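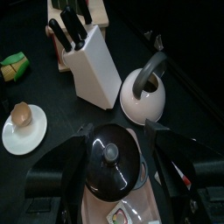
Stöckli makes skin creams, hand balms and one very stubborn lip salve, and we need a part-time production assistant for our workshop in Flirham. The job is weighing, melting, stirring, pouring, labelling and washing up, with rather more of the last than anyone expects. Applicants sometimes tell us they picture the work as a sort of grown-up play kitchen, all toy corn cobs and a white knife block with smart black handles. It is closer to the school canteen, with lavender.

The post is 19 hours a week, spread over four mornings. We start at 7.30 and finish when the pans are clean. Wednesday is delivery day, so you will need to be in on Wednesday, and you will need to be on civil terms with a pallet truck.

What you would be doing

Weighing out oils, waxes and butters to the gram and writing down what you weighed, including when it was wrong
Filling jars and tins by hand (a good batch of hand balm is 226 tins, a bad one is a long conversation)
Sticking labels on straight
Checking batch numbers against the log
Packing orders for the shop in Padovton and for people who buy from us online
Answering the phone if Roswitha has her hands in the beeswax

What we are looking for

You can read a recipe and follow it without improving it. You can lift 14 kilos and put it down again gently. You don't mind a hairnet. Experience in food, pharmacy or cosmetics would be handy, but our last assistant came from a tyre depot and was very good. If you have a nut allergy or your skin reacts to essential oils, please talk to us before applying — almond oil gets into everything here, sandwiches included.

We are not looking for a brand storyteller. Engelbert writes the words on the tins and will not be moved.

What you get

A fair hourly rate, which we will tell you on the phone before you go to the trouble of applying. Paid holidays and a pension. Seconds to take home, mostly dented tins of the unscented. Training on the filling machine, a Westonus that works beautifully for Hubert and for the rest of us most days. Parking behind the building if you arrive before the bakery does.

How to apply

Send us a letter of one page saying what you have done and why mornings suit you. A CV is welcome but we will read the letter first. Please don't send samples of your own soap. We have plenty of opinions about soap already and the cupboard is full.

Letters go to Roswitha Zürcher at the workshop, by post or through the contact form on this site. We would like someone to start in November, before the Christmas orders. Interviews last half an hour and include a short go at labelling.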